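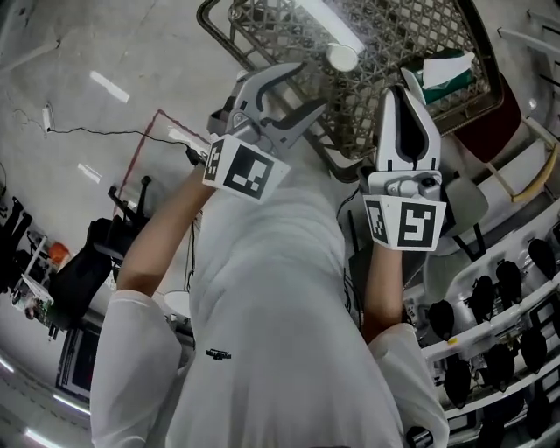

Rostau opens its tidy-up room in August, and you can bring your own mess

Hi, I'm Halima Okeke, and I run Rostau, a small home and office organizing business. I've been working out of other people's closets for 11 years, and this August I finally get to invite people over to my place instead. We're opening a practice room where anybody can come in and learn how to sort out a shared space – the kind with too many chairs, a rack by the wall and a basket that ends up holding whatever people didn't want to carry any farther.

If you've ever shared a workroom, you know that basket. It starts out with one job, and then there's a box of tissues in it, and a month later you can't find the tissues. I love wire mesh baskets for exactly this reason, by the way. You can see right through the sides, so things don't vanish the way they do in a lidded tub. I bought my first one for a client who kept losing her scissors, and I've been pushing them on people ever since (my sister has asked me to stop).

The course is called Brasard, and it runs over 4 evenings, starting at 6:30 p.m. We keep the groups small so that everybody gets their hands on things. The first evening is all floor. We get everything up off the concrete, decide what lives where, and roll the office chairs out of the walkway. I know that sounds too simple to pay for! But most people have never tried standing in an emptied-out room and asking where they'd like to walk, and it changes how they put everything back.

The second evening is my favorite, and it's all about racks and shelves. I'm a big believer in open metal shelving with things set out in even rows, same kind with same kind, a little gap between each one. You don't need fancy bins. Stickers on the rails do a lot of the work, and they peel off when you change your mind, and you will change your mind. I've redone my own rack 5 times since spring and I'm still not sure about the bottom shelf.

After that we get into seating. Shared rooms collect chairs like nothing else, and they never match: a padded one from somebody's old office, something with a wood frame, a round seat that came from who knows where. We talk about which ones people really sit in, where the rest can go, and how to tell a coworker that the chair they brought in two years ago has to leave. The last evening is for your own room. Bring pictures, bring a rough floor plan, bring a bag of the stuff you can't find a home for, and we'll work through it together.

I'm also happy to say that Masson, the secondhand furniture store down the street, is taking in any chairs and small tables our groups decide to part with. They'll pick up from anywhere in town, and people on the course get a store credit for whatever sells. Dravia, the coffee place next door to them, is keeping its kitchen open late for us, so there will be sandwiches at the break.

A place on the course costs around $45 an evening, or you can book all the evenings together and pay a bit less. Wear something comfortable with sleeves you don't mind getting dusty, and flat shoes. The room is on the ground floor with a level entrance, and there's parking behind the building – the spaces closest to the door are ours after 6 p.m.

Booking is open now at the Rostau front desk or by phone during shop hours. Reporters and local bloggers are welcome to sit in on the first evening, and I'll gladly talk shelving with anyone who calls ahead. Ask for Halima.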